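Plistero hand-held gripper pair: purchase review

Reviewed by Marijke Vandenberghe
2023-01-19

This review covers the Plistero hand-held gripper as a line item, for small teams that need demonstration data from homes and do not want to buy a full arm to get it. We bought two units as a pair through Laladbridge and have used them since delivery on tabletop pickup tasks. I compare them here with the Zisetti single unit, which we already owned, on cost of ownership, spare parts and setup time. Policy training results are outside the scope.

The purchase case is simple. An arm, a mount and a safety review would have used the whole budget for the period. The pair left enough for spare pads, storage and paid operator hours. It also needs no bench. A round table with a cloth on it, in a furnished bedroom, is a usable work site, and the task objects can come from the kitchen: a can, a paper cup, a clear plastic container.
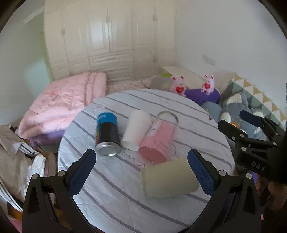 Hardware and Spares

Fingers. Two per unit, black, with blue textured pads on the inner faces. The pads are the wear part. Budget for them from the start. We set a replacement interval of 500 grasps per pad set, which is conservative for cups and plastic tubs and about right for cans with a metal rim.

Fasteners. The screw heads at the finger joints are exposed, so a finger can be serviced without opening the body. Check them at the start of each session. One of ours worked loose in the first week and the jaw closed slightly off center until it was tightened.

Spares kit. The kit holds 5 pad sets. It is sold separately and was quoted with a longer lead time than the grippers. Order both together.

Using Two Units

Plan on two units if any task on your list needs a second hand. The Zisetti is lighter and its trigger has a shorter pull, but the maker does not offer it as a matched pair, and time alignment between two separate units was left to us. With the Plistero pair, alignment is handled in the supplied software. Setup took 35 minutes the first time and much less after that.

Mixed object sets are worth planning for. Cylinders on their sides are a good test of pad grip and approach angle. Flat items such as a notebook are slower, and thin cord is the hardest category we tried. Expect a lower yield per hour on both and price the operator time to match.
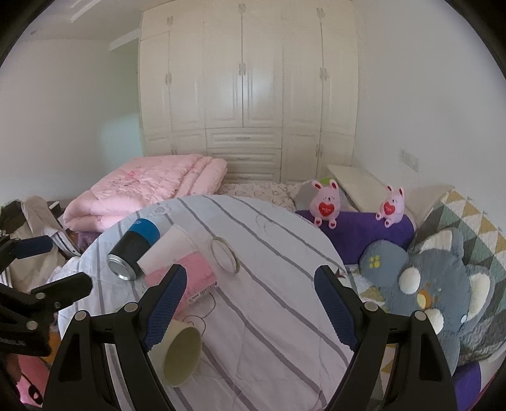 Pair in use over a mixed object set, with the can and paper cup on their sides.

Operator Time

Hui-mei Mok ran most of our sessions and kept the log. Her sessions were capped at 70 minutes, after which grip fatigue began to show in the closing speed. Staffing costs more than hardware over any project longer than a month, and a plan that lists only the units will be short.

Storage also needs a line. We use the Bogale hard case, which takes both units but not the spares kit.

Verdict

Recommended as a pair for tabletop work in homes. For single-hand tasks only, the Zisetti is the cheaper choice and the lighter one to hold. Deductions for the separate spares kit and its lead time, and for a printed manual that omits the torque value for the finger screws. Laladbridge supplied the figure by email on request.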